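Handout 4: Can a machine do the chores yet?

Read before the practical session. Bring your own copy, with the worked question at the end attempted.

1. What counts as a chore

A chore, for the purposes of this unit, is a task with three properties. The objects are not fixed in place beforehand. The end state is judged by an ordinary person and not by a gauge. The task is dull enough that it would be handed over if it could be. Clearing a table meets all of these. Welding a car door does not meet the first, and the long success of welding robots tells us little about clearing tables.

The usual shop-floor answer to an untidy task is to tidy it: a jig, a tray with recesses, a feeder that presents each part the same way up. A kitchen has none of these, and a household will not accept them. The machine has to take the cup where the last person left it.

2. Rigid objects

Cups, bottles and glasses are the easy end of the range. The shape does not change when the object is held, so a grasp planned before contact is still valid after contact. The difficulties are in seeing and in force. Translucent plastic and glass give poor depth readings, and a depth camera may report the wall behind the vessel in place of the vessel itself. A textured side helps the fingers and does little for the camera.

Hand-held grippers are now widely used to record how people do such tasks. The operator works with the same jaw that the robot will carry, so the demonstration already respects the limits of the hardware. Marker cubes on the tool allow its position to be recovered from video.

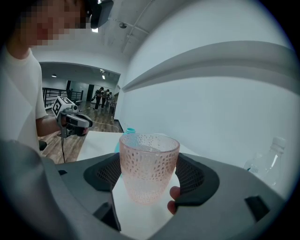
Fig. 1. Dimpled pink glass between the finger pads of a hand-held gripper; second gripper with marker cube at left.

Note the amount of contact in Fig. 1. The pads are broad and the object is held between two opposed surfaces. This is adequate for lifting. It is not adequate for turning the glass over in the hand, which a person does without thought when loading a rack. A two-fingered machine must put the glass down and pick it up again, or turn the whole wrist.

In the Zandness trial, a single arm was given 50 attempts at moving a drinking vessel from a table to a rack. Most of the failures came at release. The vessel was set down slightly tilted, and the arm withdrew before it had settled. A slower withdrawal cured this at a cost in time of 2 seconds per item. For a full rack that cost is worth noting, though a household running the machine overnight may not care.

3. Working among neighbours

A single object on a bare table is a laboratory case. The next step is to leave other things standing close by and require that they stay upright. The planner must now consider the volume swept by the fingers, the wrist and anything mounted on the wrist. Marker cubes and cables add to that volume during recording and are absent afterwards, so the recorded path is often wider than it need be.

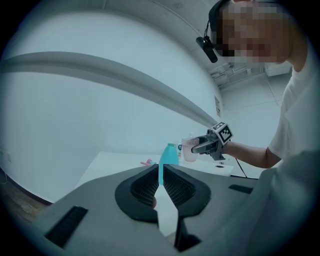 Two arms make this harder. Each is an obstacle to the other, and both are drawn to the same part of the table. The Zemum controller deals with the conflict by giving one arm priority and holding the other outside a fixed boundary. It is safe and slow. People do not work in this way: one hand steadies while the other moves, and the roles change several times in a minute. Policies learned from demonstration pick up some of this exchange, but they also pick up the operator's hesitations.

4. Cloth

Cloth is the hard end of the range. It has no fixed shape, it hides most of its own surface, and the result of a pull depends on how the rest of it is lying. Corners are the useful features for folding and are usually the part out of sight. Printed lettering can help to establish which way up an item lies, provided that enough of the word is showing. 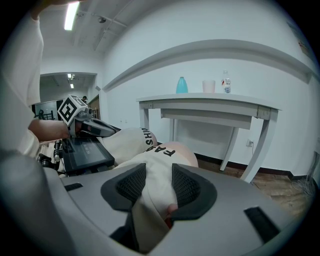

Cekholm, June

The figures below were noted at the demonstration day, where the Tang folding cell was run in the afternoon. The cell was given 25 items from a mixed heap. It was allowed 4 minutes for each. Towels were folded to an acceptable standard. Shirts were flattened but seldom folded, and sleeves trapped under the body were not freed.

Worked question. State which of the three properties in section 1 the folding cell satisfies, and propose one change to the trial that would make it a fairer test of a household task. Half a page is enough.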